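To: Philosophy of Perception discussion list
From: Reading Group Office, Pimonton
Date: April 4, 2022
Subject: Re: Set text for the fall term

Dear subscribers,

The office has received the following message concerning the fall program, and replies to it on-list as the question affects all members.

> The announcement lists the Sauerland lectures on personal identity
> as the set text. The edition in our library at Traltham runs to 946
> pages. Are members expected to read all of it before September? I
> would also ask whether the material on memory can be taken first,
> as the later arguments seem to depend on it.

Members are not expected to read the whole volume. The group will discuss lectures 1 to 4 only, which come to 135 pages in the edition named. The remaining lectures deal largely with moral responsibility and may be taken up next year if there is sufficient interest.

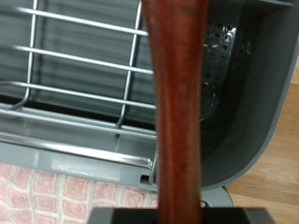

As to the order of reading, the office has consulted the Fidside group, which worked through the same text last year. Their advice was to keep the printed order. The first lecture sets out the claim that a person is the same over time only if some earlier experience can be recalled. The second raises the usual objection - that a man may recall his middle years, and in those years have recalled his boyhood, yet now have lost the boyhood altogether. Readers who begin with the chapter on memory tend to meet the reply before the objection.

Places are limited to 100, including those who attend by telephone. Subscribers who wish to present a short paper should send a title and one paragraph to the office. Papers that defend the bodily view would be especially welcome, as none has yet been offered.

Reading Group Office
Pimonton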